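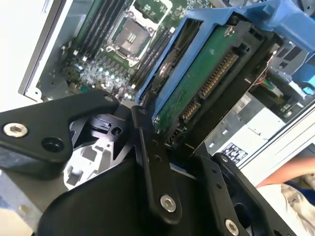 工作记录 28/06/2020，二号台，拆旧台式机

写给自己，也给 Hanan 和 Nour 周一早班看。我的中文有的地方不太顺，看不明白请直接来问我，不要猜。写的人是 Arūnas。

今天星期天，车间里人少，正好可以慢慢试，不用担心后面的人等机箱。任务单 2704，Plornurville 那边一所学校退下来的办公电脑，型号差不多一样，但是里面的情况每台不完全一样。我们要做的还是老事情：把硬盘取出来，登记，送去清除数据，剩下的主板、电源和铁皮分开放。

开始的状态

处理器和散热器都不在，插座空着，金属框还在上面。硬盘装在蓝色塑料架里，电源接口和数据接口都朝着夹爪这一边，线已经不在接口上。这个方向对我们很好，手指可以从下面靠近，不用从电源上面绕过去。白色外框的机箱反光比较厉害，下次我想先把左边的灯调暗一点再看结果，今天没有动灯，免得两件事情混在一起。

夹爪进去的时候，我最担心的不是硬盘，是主板上插座下面那一片小电容。手指宽，圆头朝着主板，中间的距离看起来比屏幕上的路线要小。我把下降速度调低以后才继续。Maysoun 上个星期说过，不要相信屏幕上的空隙，要用眼睛从旁边看，这句话我现在同意了。

今天做的

第一次：只走到硬盘架前面，停住，不夹。位置偏右，朝电源那边偏。我没有改程序，先改了机箱的固定位置，把定位块重新拧紧。定位块是松的，什么时候松的不知道，上一班的记录里没有写。

第二次：同样的路线，位置正常。夹住架子的边，力给得小，打滑，架子没有动。程序以为夹住了，继续往上走，走了一小段才报警。这个要告诉 Bakov 的工程师：空着手往上走不应该等那么久才报警。

第三次：力加大一级。架子动了，但是一边先出来，另一边卡着，斜了。我按了暂停，用手把卡扣压下去，然后让它继续。取出来了。严格说这一次不能算自动，是人和机器一起做的。表格里只有“成功”和“失败”两个格子，我两个都没有打勾，在旁边写了“人帮助”。

Ingegerd 看到表格以后问我，为什么不写失败。我说，如果写失败，Jadix 办公室的人会觉得这一台是完全用手拆的，工时就算错了。如果写成功，他们会觉得台子旁边可以不站人，这个更麻烦。她想了一下，说表格要加一格。请 Hanan 周一改一下模板，格子的名字可以就叫“人帮助”，简单一点，大家都看得懂。

后面几台我让 Nour 操作，我在旁边看。她的做法和我不一样，她先用手压一遍卡扣，再放到台子上。这样夹爪基本不会卡。我原来想，这样不就等于人还是要做吗？她说，压卡扣很快，也不累，累的是弯着腰往外拔，拔了一天，大拇指和手腕晚上会疼。她这样讲我就明白了，应该拿走的是拔这个动作，压卡扣留给人没有关系。我们以前写需求的时候没有问过她，也没有问早班的别人。需求是我和 Maysoun 两个人在办公室写的，写的是“全自动取出硬盘”。现在看，这句话写得太大了。

关于时间

我用手表看的，没有用系统里的记录。手工拆一台，熟练的人取硬盘非常快，比机器快，这一点大家不要不好意思讲。机器的好处在下午，人慢下来的时候它不慢。Nour 说，星期五下午她最怕的就是最后那一批，手没有力气，容易把接口掰坏。接口坏了，硬盘就不能走软件清除，只能送去粉碎，Mokoena 那边收粉碎件的价格低很多，这个钱最后是我们车间的。

换一种机箱，重新教位置，今天用了大约45分钟。这个太长。一部分是我不熟，一部分是界面里保存按钮和覆盖按钮放得太近，我覆盖了一次不该覆盖的，又重新来。旧的位置文件我以后每次都先复制一份，名字后面加自己的名字缩写。请你们也这样做，Maysoun 已经同意。

8小时的班，如果换型一次，可以接受；如果上午换、下午又换，就不如手工了。所以排单子的人要把一样的机箱放在一起。这件事以前不重要，人拆什么机箱都一样，来什么拆什么。现在变成仓库的工作多了一项，要先分型号再推过来。仓库的人还不知道这件事，没有人和他们谈过。我不想让他们从任务单上自己发现。Ingegerd 答应周一去讲，我想一起去，因为他们会问为什么，我可以带他们来看台子。

人的位置

这一段不是技术，但是我想写下来，不然会忘。

早班的人问过我几次，台子装好以后是不是要少一个人。我每次回答“不知道”，这是真话，但是听的人不喜欢。今天我问了 Ingegerd，她说八月以前人员不变，八月再看订单，这是 Jadix 给她的原话，她也没有更多的消息。她同意我把这句话写在这里，所以你们不用再从别人那里打听。八月以后怎么样，她得到消息会先开会，再发邮件，顺序不会反过来。我请她这样保证的，她点头了。

Hanan 有一个担心我觉得有道理。新来的人如果一开始就站在台子旁边，只学会按暂停和压卡扣，那么台子停的时候他就不会拆。手工拆的办法有很多小地方，哪种架子往里推一下才能出来，哪种要先松侧面的螺丝，这些现在都在 Nour 和 Hanan 的手上，没有写在什么文件里。Hanan 建议新人先在手工桌学，学会了再来台子。我支持。她还建议老人也要轮回手工桌，免得手生。这个我也支持，但是怎么轮要早班自己定，我不参加排班。

我自己也有变化。以前我来车间是修工具、换灯管，大家看见我很高兴。现在我站在人背后看时间，有人就不太自然，拆得比平时快，这样我得到的时间也不是真的。今天我把手表放到口袋里，过一会儿再看，情况好了一点。下次我打算让操作的人自己记，我不站在后面。

安全和习惯

夹爪在机箱里面的时候，手和前臂不要放在箱子边上。今天我们两个人都犯过这个错误，我也包括在里面。站在右边看的时候，人会很自然地把手臂靠过去，衣服也会碰到外框。程序在走的时候请往后站一步。要压卡扣，先按暂停，等灯变成黄色再伸手。灯还是绿色就伸手的，不管多着急，都不可以。

长袖口请卷起来或者扎好。项链、工牌带子也一样，工牌可以夹在口袋上。

夹爪上面的内六角螺丝，我开工前用手扳过一遍，没有松的。这个检查应该放进早班的开工单，现在开工单里只有“看外观”，太笼统，看外观看不出螺丝松不松。扳手放在台子左边抽屉，用完放回去，上次在手工桌的盒子里找到，找了很久。

内存槽看起来是空的机箱，也要登记“无内存”，不要空着不填。学校说他们交来的时候有一些还有内存，我们说没有，两边对不上，Maysoun 花了一个上午打电话。以后开盖第一件事是登记，登记完才可以推到夹爪下面。处理器也一样，没有就写“无处理器”。

没有解决的

夹空以后报警太晚。已经写邮件给 Bakov，还没有回答，星期天也不应该有回答。

换型时间长。想法：每种机箱做一块自己的定位板，上面写型号，换的时候只换板，不重新教。材料可以用仓库的旧隔板，我周二画图。Nour 说孔要做大一点，因为旧机箱的底边常常是歪的，她说得对，新的机箱和用过很多年的机箱不是一个尺寸。

蓝色塑料架有的已经变脆。今天没有断，但是有一个架子的声音不好听，我不喜欢那个声音。变脆的请放到手工桌，不要给夹爪试。怎么判断？Hanan 的办法是用手指轻轻弯一下边，看颜色会不会发白。先用这个办法，有更好的再换。

主板旁边的距离。下降速度现在是低的，请不要为了快改回去。如果谁一定要改，先从旁边看一次全程，然后在这一页下面写上名字和改成多少。

给周一早班

台子已经关了，气源也关了。开的时候先开气，等压力表稳定，再开控制柜，顺序反了会报错，要等它自己重启，很烦。

二号台上留了一台开着盖的机箱，没有做完，请不要推走，我十点以前会来继续。任务单压在键盘下面。

Nour 周一是手工桌，不是台子，班表上写错了，Ingegerd 知道。

咖啡机旁边那一袋螺丝是我的，定位块用的，请不要倒进回收桶。

Arūnas

下面是 Hanan 晚上加的：
模板已经改好，多了“人帮助”一格，后面留了一小块空白可以写帮了什么，例如压卡扣、扶正、拿掉线。写两三个字就够。手工桌的小窍门我想开始记，先从我自己记得的几种架子开始，本子是绿色封面的，放在工具墙下面，谁想到什么就往里写，字难看没关系。Nour 你那个要先往里推的架子，我总是讲不清楚，你来写。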